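The jewellery drawer, finally
Posted in Home | 2 comments

I have been meaning to do the jewellery since September and it took a wet Saturday to get me to it. Most of it lives in one drawer of the Stusen unit in the bedroom, with an overflow in a biscuit tin, and for at least two years the method has been to open the drawer, find everything knotted together, and wear the same earrings as the day before.

I did it on the table, on the Now or never cloth. Small things show up well on it, as long as they don't land on one of the printed plants. I tipped out the drawer first and left the tin for later, which was a good decision. Doing both at once would have put me off.

Things for hair

I started with the hair pieces as they are the biggest and they catch on everything else. The gold comb with the leaves was the worst. It has a lot of fine teeth and three little pearl beads on wires, and any chain that gets near it goes straight in. My advice is to hold the comb still and move the chain, never the other way round. The wires bend if you pull, and once bent they don't go back quite the same.

For dust in the filigree I use a soft baby toothbrush, dry. No water on anything with glued beads. I learned that with a pair of clip-ons from the Candura shop that came apart in the sink.

Earrings without a partner go in the pink tray until the end. So do bracelets I'm not sure about and anything that is only a bit of string.

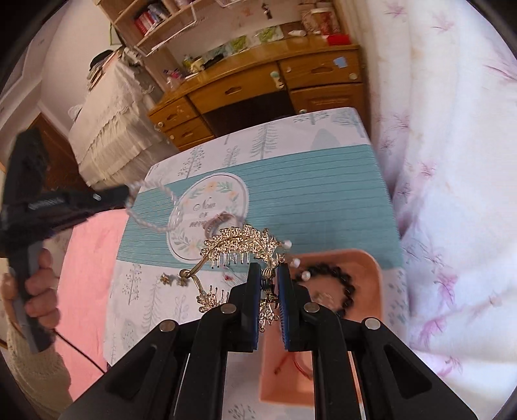

Bracelets and beads

Beads are easy once they are out of the heap. Lay each one down open, in a ring, and leave it there until you have decided where it lives. If you pile them up while you think, you will be untangling them again in ten minutes. I also run each strand through my fingers to feel for a weak spot in the thread. One of mine, an old brown one I'd forgotten about, needs restringing and has gone in an envelope.

Anything on elastic gets a gentle stretch. If it doesn't spring back it goes for repair or it goes out. I was stricter about this than I expected to be. 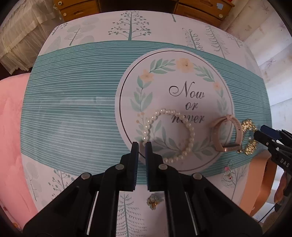

Storage was the part I had put off longest. I had looked at a proper jewellery cabinet, the Miranda, with a mirror on the front and hooks inside, but I don't have the wall for it. In the end I bought two Undard drawer inserts, the shallow sort with a soft lining, and cut one down to fit. The pearls have a long compartment to themselves at the front, laid flat, and the chunky gold bracelet went to the opposite side where its glittery ends can't scratch them. The pink watch-style band has a square one next to that. Chains go at the back, one to a section, fastened.

I gave up on sorting by colour after a few minutes. By how often I wear it works better – daily things at the front, weddings and Christmas at the back. The hair comb is at the very back, wrapped in a handkerchief.

The tin is still to do. I looked inside and it is mainly brooches and foreign coins, so it can wait for another wet day.

2 comments

Lucimara Pimentel
I keep my fine chains threaded through drinking straws, cut to half the length and then fastened. Looks silly but they don't knot. Did the clip-ons survive?

Reply from the author
One did. I'll try the straws on the two thinnest chains, thank you.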